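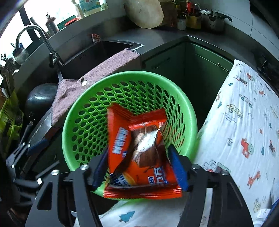 4. Setting up the pantry and kitchen inventory

This section covers adding your food storage to Stilier for the first time. You need a Stilier account, the app installed on a phone or tablet, and the label pack that came in the box. Set aside an hour for an average kitchen. You can stop at any point and pick up later, as each item is saved when you tap Done.

If you are moving over from Tustus, read section 4.5 first. Importing a list after you have started entering items by hand will give you duplicates.

4.1 Create your storage places

A storage place is anything that holds food: a shelf, a drawer, a basket, a bin, the freezer door. Every item in Stilier must belong to one.

1. Open the app and tap Places.
2. Tap Add place.
3. Type a short name. Names can be up to 20 characters, including spaces.
4. Choose a type: Dry, Cool, Chilled or Frozen.
5. Tap Save.
6. Repeat for each place you want to track.

Note: Start with fewer places than you think you need. "Snacks" and "Baking" are easier to keep up to date than "Top shelf left" and "Top shelf right." A place can be split later without losing its items (see section 4.6).

Note: The free plan allows 6 places. If you reach the limit, the Add place button turns gray.

4.2 Attach the labels

Each label in the pack has a printed code. Scanning the code opens that place in the app.

1. Wipe the surface with a dry cloth.
2. Peel one label and press it down flat for a few seconds.
3. In the app, open the place and tap Link label.
4. Point the camera at the code until the phone buzzes.

Labels do not stick well to wicker, mesh or any surface with holes. For baskets of this kind, use one of the hang tags at the back of the pack and tie it to the rim or handle.

CAUTION: Do not put labels inside an oven, on a toaster, or on any surface that gets hot. The adhesive softens and is hard to remove.

CAUTION: Labels are not food safe. Do not place them where they will touch unwrapped food.

4.3 Add items

1. Scan the label of the place you are filling, or open it from the Places list.
2. Tap Add item.
3. Scan the barcode on the package. If the product is found, the name and size are filled in for you.
4. If the product is not found, type the name and choose a unit: each, grams, ounces, or milliliters.
5. Enter the quantity.
6. Enter the best-by date if there is one. Leave it blank for items such as salt and sugar.
7. Tap Done.

Multipacks can be entered as one item or as single units. We suggest single units for anything people take one at a time, such as chips, granola bars and juice boxes. Enter a multipack as one item only if you open it all at once.

Soft packets can be hard to scan. Pull the wrapper flat across the barcode and tilt it slightly away from overhead light. If the scan still fails, tap Type number and enter the digits printed under the bars.

For jars and bags you have already opened, enter what is left. A 375 g bag of rice that is half gone can be entered as 190 g. The app does not need an exact weight.

4.4 Set low-stock alerts

1. Open the item and tap Alerts.
2. Turn on Low stock.
3. Enter the quantity at which you want to be told.
4. Choose whether the item should be added to the shopping list automatically.

Alerts are sent once a day, in the morning. To change the time, go to Settings, then Notifications. Date alerts are separate and are on by default for chilled items only.

4.5 Import a list from Tustus

1. In Tustus, export your list as a CSV file.
2. In Stilier, go to Settings, then Import.
3. Choose the file and check the preview.
4. Match each column to a field. Columns you do not match are skipped.
5. Tap Import.

Items without a place are put in one called Unsorted. It does not count toward your limit.

Error 339 means the file has a blank row near the top. Open it in a spreadsheet program, delete the row, save, and try again.

4.6 Split or merge places

To split a place, open it, tap Edit, then Split. Select the items that should move and name the new place. It will need its own label.

To merge two places, open the one you want to remove, tap Edit, then Merge into, and pick the other. The label of the removed place can be linked again.

Merging cannot be undone.

Section last revised 2020-12-21. For sharing a pantry with other members of the household, go to section 5.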